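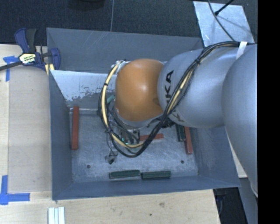 3 min read

Filed under: workshop, storage

The metal bin has been on the wooden tabletop for long enough now that I can write it up properly. I said in June that I would do this once I had stopped changing my mind about it, and I have mostly stopped.

The problem was small parts. I take apart a lot of domestic things (lamps, locks, two sewing machines so far) and for years everything went straight onto the table. Screws rolled. Springs went further. I had a plastic tray from Zollow for a while, which was fine until I put something hot down in it, and after that it had a permanent hump in the middle and everything slid to the sides.

A bare metal bin gets round most of this. It has sides, so parts stay in it. It doesn't mind heat or solvent. The floor is grey, and brass and black oxide both show up well against it. Plain steel screws don't, and I have no good answer to that beyond a torch held low to one side.

Then there is the matter of scratches. The floor of mine is well marked by now, light scuffs all over, and I was asked by Hậu Cù at the tool library whether I planned to do anything about them. I don't. I tried polishing a small offcut of sheet to see what was involved: 35 minutes with a fine abrasive pad, then a wipe down, then one afternoon of normal use, after which I could not tell it from an untreated piece. A scuffed surface also throws back less glare from the lamp. The only marks worth attending to are the ones with a raised edge, which will catch a cloth and eventually a fingertip. For those I use a 400 grit paper on a flat block, a few strokes along the scratch, and stop as soon as a fingernail passes over it.

Cleaning is as follows. Brush out the dry bits first. Then a cloth with a little white spirit, then a second cloth with warm water and washing-up liquid, then dry it straight away. I used to skip the brushing and go in with the wet cloth, and all that did was drag filings about and add to the scratches.

Liners: I have tried three. Cork sheet was quiet but shed crumbs into everything. A rubber mat from Gasar was the best for noise, though it held on to oil and smelled for weeks. Ordinary felt was hopeless, as every burr snagged in it. At present I use none of them. The bin is loud when you drop a bolt in it, and I have got used to that.

The tabletop needed more thought than the bin did. It is pale wood and metal edges mark it badly. I put thin self-adhesive pads under the corners, 5 mm thick, which lifts the bin enough to sweep beneath with a stiff brush. The pads do creep if the table is oily, so I degrease both faces first and leave them pressed down overnight. Before the pads I used folded newspaper, and I would go back to it if I had to – it works, it just looks untidy and needs changing.

Capacity is harder to put a figure on. I once counted out one job's worth of loose fixings, as I was ordering replacements and needed to know, and it came to nearly 300 pieces. They fitted with room left for hands, and room for hands is the measure I would use if I were buying again. A bin can be big enough for the parts and still be a nuisance if you have to tip your wrist to reach the far corner.

Still to sort out: a lid of some kind for jobs left overnight, and somewhere to put the sorting cups that isn't the windowsill. I have a sheet of ply from Vastora that might do for the first. The edges need sanding.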